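Brollel Good Practice Project
Progress report to the Radonjić fund, March

We are past the halfway mark, and it has been a great stretch of work! The aim, as you'll remember, is a short set of working rules for small robot arms doing kitchen-type jobs on a tabletop, written so that any workshop can pick them up and use them. The draft now has 53 rules, and both sites, Hiltau and Brulberg, have been through every one of them.

The layout rules took the most arguing. We settled on a written start position for each item, a named rest place for any tool, and a clear statement of where the arm must be before a person reaches in. Cables get a section of their own, and so does what to do with marks on a work surface (write them down at the start of the day, then leave them alone until the day's runs are finished). We also dropped the old wording on "normal speed", which meant one thing in Hiltau and quite another in Brulberg.

Bowl, tray and cup, with the wooden spoon in play:
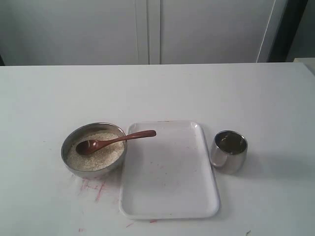
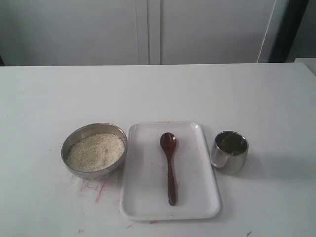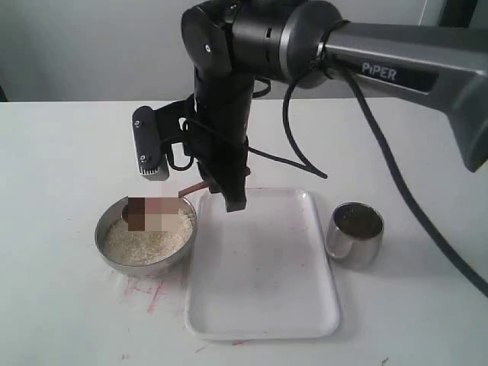
Does a workshop have to stop the arm completely before someone moves an item on the table?
The draft says the arm must be stopped and a second person must confirm it out loud before any hand crosses the table edge. A pause in the program doesn't count as a stop.

The run log is going really well. We have 2281 entries in it, all on the same one-page form, and more than 700 of them carry a comment from the operator. Those comments are gold. Several rules were rewritten because of them, including the one on spilled grain, which used to be so long that people skipped it.

Still open: the wording on who may change a start position partway through a session, and whether the checklist should be signed on paper or on screen. Hiltau wants paper. Brulberg has tried both and is leaning toward the screen.

Next we print 40 trial copies of the rules and send them out to workshops that haven't seen any of the drafts. The spending table follows in the usual form, and we are inside the budget on every line except printing, where we'd like to talk to you about moving a little over from travel.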